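From: Steinar Zoëga
To: Renlow Halls users list
Date: 26th August
Subject: Re: Hire charges and booking rules for the coming year

Dear all,

Thank you for the replies received so far. I quote the message from Lamai Chaimongkol, as several members joined the list after it was sent.

> The charge for the main hall will rise to 67 pounds
> per session. Groups which book before the end of May
> will keep the present rate for one further year.
> Displays must be taken down on the day of hire
> unless the office has agreed otherwise in writing.

The final point has led to the most questions. It applies to both halls and to the side rooms. Cloth hangings, lettering and similar items may go up from the start of the booked session – not before – and pins should be used with care on the painted walls.
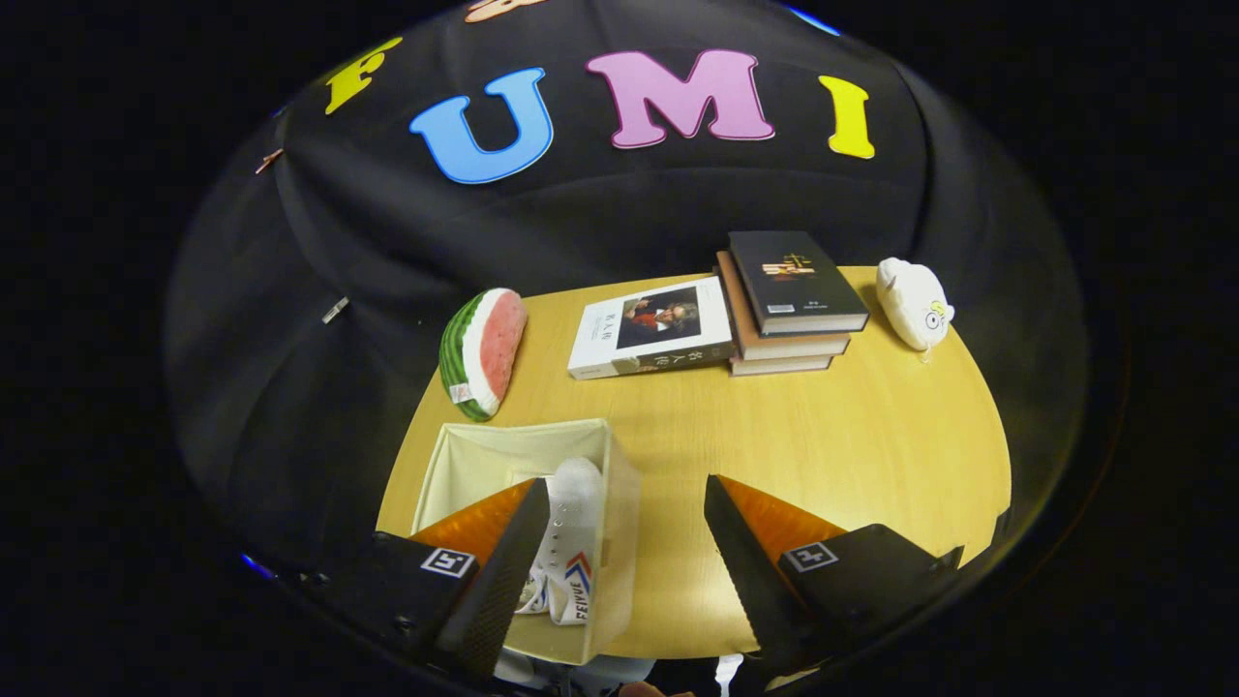 Dragica Jurić asks whether a group with two sessions in a row may leave its display up overnight. She writes that the Cuka singers lost most of an evening last year to putting everything back, and would gladly pay a small extra charge.

The office is willing to agree to this where no other group has the room in between. Requests should reach us at least 4 days ahead. No charge will be made at present, though this may be looked at again.

The deposit remains at 850 pounds for private parties only. Regular users are not asked for one.

Crescencio Vallejo will send out the new forms next week. Please return them to him and not to the list.

Yours faithfully,

Steinar Zoëga
Bookings Office, Renlow Halls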